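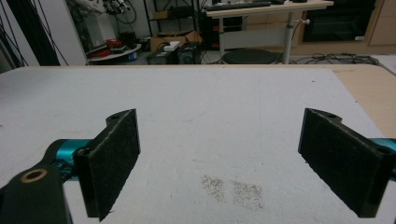 Winder 白色桌面垫板(可裁切款)

终于把这块板子补上货了!上一批卖完之后,差不多每个礼拜都有人来问还有没有,我自己工作台上那块也用得有点花了,正好趁着补货把页面重新写一遍。老页面写得太简单,很多人买之前还得专门来问,问完我又要翻聊天记录找上次怎么回的,大家都累。

先说它是什么。Winder 就是一块铺在桌子上的白色垫板,哑光面,铺上去之后原来的桌面就不怕刮不怕脏了。我最早做它纯粹是给自己用的,我那张浅色木头桌子是从旧货店搬回来的,桌面真的很舍不得弄坏,可是我又天天在上面磨东西、筛东西、倒粉倒砂……玻璃试过,反光反得眼睛疼,冬天胳膊搭上去还冰。牛皮纸也试过,一个下午就皱了。后来找 Pralden 那边的板材厂打了几次样,最后定下来现在这个厚度和这个白。

为什么一定要白的?如果你平时弄的是深色的小颗粒,比如茶叶末、咖啡渣、黑芝麻、砂子、铅笔芯屑,白底上看得一清二楚,两小堆分开放,哪堆散开了一点、边上漏了几粒,低头就能看见。我以前在木纹桌面上找掉下来的细颗粒,找得人都要发火了,木纹和渣子混在一起根本分不清。要是你弄的东西本身就是白的(面粉、盐、石膏粉),那我劝你别买这个颜色,去看同系列的 Mangundap,是深灰的,厚度一样,只是尺寸少一些。

表面是哑光的,灯从斜上方打下来也不会白花花一片。摸起来略微有一点点涩,不会滑得让东西乱跑,但是用刮板一推,细颗粒还是能推得很干净。我自己的习惯是先用一张卡片把大部分拢成堆,铲走,再拿稍微潮一点的布擦一遍。布千万别太湿,水从边上渗到板子底下,闷着对木桌子不好。

再说痕迹的事,这个每次都有人问,所以我多写几句。白板子用久了一定会有痕迹!淡淡的灰印子、轻微的划擦,都会有。金属的东西在上面拖过去,多半会留下灰色的印,有一部分是金属蹭上去的,用橡皮或者海绵擦轻轻擦能去掉大半,剩下的就是真的划痕了,去不掉的。我自己不太在意,工作台嘛,又不是拿来供着的。如果你很在意表面永远像新的一样,那这块板子可能会让你难受,想清楚再下单,退来退去运费也不便宜。

尺寸和规格

小号:500 毫米宽,适合放在桌角单独做一摊事情,不用的时候可以竖起来靠墙。
大号:能铺满大多数单人工作桌,四边可以自己裁。
裁切方式:美工刀配钢尺,同一条线多划几刀,再沿着线掰开,断面拿细砂纸带一下就不拉手了。
重量:小号一只手拎得动,大号最好两个人抬,主要是长了不好拿。
货号:小号、大号共用 3410,下单的时候在选项里选尺寸,千万看清楚再付款。

要不要铺满整张桌子?看你。我个人喜欢留一条木边出来,放手机、放杯子都在那条边上,工作的东西就在白板上,脑子里自动就分了区。而且板子边缘离桌沿有一点距离,胳膊压上去不会正好硌在板边上。也有客人是严丝合缝裁到桌沿的,发照片来给我看,确实好看,整张桌子像换了一张,就是裁的时候要很有耐心,量两遍再下刀。

固定的话,大号靠自重基本就不动了。小号推东西的时候可能会跟着走,我会在四个角底下各垫一小片防滑垫,五金店卖的那种就够用。双面胶也行,但是请先在桌子不显眼的地方试一下,有些木器漆会被胶带下来。我那张桌子的左前角就是这么秃了一块的……

什么东西不要往上放:刚离火的锅、热熔胶枪的枪头、电烙铁。它不是隔热垫,真的不是。丙酮和强溶剂也别倒上去,会发花。酒精擦一擦没关系,我常擦。还有,请不要拿它当砧板切菜,它不是按食品接触的要求做的,筛茶叶、分豆子这类事情,我自己都会另外垫一张干净的纸。

配件这次一起上了一个,叫 Grasar 刮板,巴掌大,一边是直的一边带一点弧,直边推粉、弧边收角落。其实拿一张旧会员卡也能凑合,不过卡片太软,推稍微重一点的砂子会弯。刮板单买可以,跟垫板一起买的话我会直接塞在同一个箱子里,省一份运费。

发货:下单之后 7 天之内发出,赶上我去厂里拉货会慢一两天,我会在订单里留言。小号是纸箱平放,里面四角有护角;大号因为长,走的是物流,到了要自己去网点提或者加钱送上楼,这个加价是物流那边收的,不同地方不一样,下单前可以把地址发给我,我帮你问。收到以后先别急着撕膜,看看四个角有没有磕坏,磕了拍照给我,我补发。膜撕掉以后再说角坏了,我就很难跟物流讲道理了。

板子刚拆出来可能有一点点翘,尤其是大号在箱子里立着运过来的。平放一个晚上,上面压几本厚书,基本就服帖了。味道有一点,开窗散散,我鼻子算灵的,第二天就闻不到了。

这批一共 40 块,小号多一些。卖完之后下一批大概要等到九月,厂里夏天排得很满,我催也催不动。想要特殊尺寸的可以留言,把长和宽写清楚(用毫米!上次有人写的是寸,我裁错了一块,现在还靠在门后面当挡风板),单独裁的不退不换,这点先说好。

星期六我一般都在店里,想来摸一摸实物的可以过来,工作台上那块旧的也可以给你看,用旧了是什么样子,看它最清楚。来之前发个消息,免得我正好出去吃饭。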